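4.2 Demonstration session at the Flekside open day

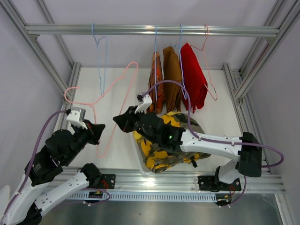
Figure 3. The garment-hanging cell during the public session, with both arms at work.

The open day at the Flekside laboratory gave us a chance to run the hanging task under conditions we could not fully control. Visitors entered in small groups, stood on three sides of the cell and were free to talk and move about while the arms were running. The same two-arm cell was used as in the laboratory trials of Section 3, with the same controller settings. The task was also unchanged: one arm takes a hanger, the other takes a garment from the tray, and the two are brought together before the hanger is placed on the bar. Figure 3 shows a point before the two are joined, with a pink wire hanger tilted across the workspace near the left gripper and the right gripper over a camouflage-patterned garment lying crumpled on the white tray. Three garments are already on the bar beside an empty light-blue hanger. We did not smooth or fold garments before a trial, and visitors were invited to drop them on the tray in whatever way they liked.

The session ran from 10 am to 4 pm in February, with a break at noon for recalibration. A total of 133 trials were started. Of these, 16 were stopped by the operator and are left out of the timing results, although they are kept in the failure counts. A trial was stopped if a visitor leaned over the front rail, if a garment fell outside the reach of both arms, or if the hanger slipped out of the jaws. The operator logged the reason at the time by means of a foot switch and a short spoken note, which was transcribed the same evening.

Garments came from two sources. The first was the Uvbridge set described in Section 3.1, which was bought second-hand and had been used throughout the laboratory work. The second was a box of clothing that visitors were asked to bring with them. Items with heavy padding or metal trim were turned away at the door. The brought items differed from the Uvbridge set mainly in stretch and in neckline width, and several had printed patterns with strong contrast. Patterned cloth had given trouble in earlier work, where the Astusska segmentation model tended to split a single garment into several regions. For the open day the model was run with the merge threshold raised to the value given in Table 2. No further training was done between the laboratory trials and the session.

Lighting was the main difference from the laboratory. The demonstration hall has windows along one wall, and the light on the tray changed over the day. The camera exposure was fixed at the start of the morning and reset once, during the noon break. In the last hour the Astusska model lost the garment edge more often on dark cloth, and the right arm made repeat approaches before closing. We let the arm repeat its approach up to 2 times before the operator was called. Thin wire hangers were also harder to locate late in the day, though this had less effect on the task because the left arm takes each hanger from a known position.

Visitor behaviour had a smaller effect than expected. Floor vibration from people walking past the cell was measured at the front rail and stayed below the level at which the arms showed any change in position. Noise had no bearing on the controller, but it made the operator's spoken notes hard to follow, and four of them could not be transcribed. The matching trials were classed from the camera record alone.

At the end of each group's visit we handed out the Du Plessis questionnaire in its short form, which asks how safe, how quick and how predictable the machine seemed. We received 63 completed forms. Speed was rated lowest of the three items. Written comments on this point mostly concerned the pause between picking up the hanger and moving towards the garment, during which the planner checks the two arm paths against each other. The pause is longer when the garment lies near the middle of the tray, where the arms share the most space. Ratings for predictability were higher among visitors who had stayed for more than one trial. The forms did not ask for age or occupation, so we make no comparison between groups of visitors.

The stopped trials are treated in Section 4.3, together with the failures seen in the laboratory.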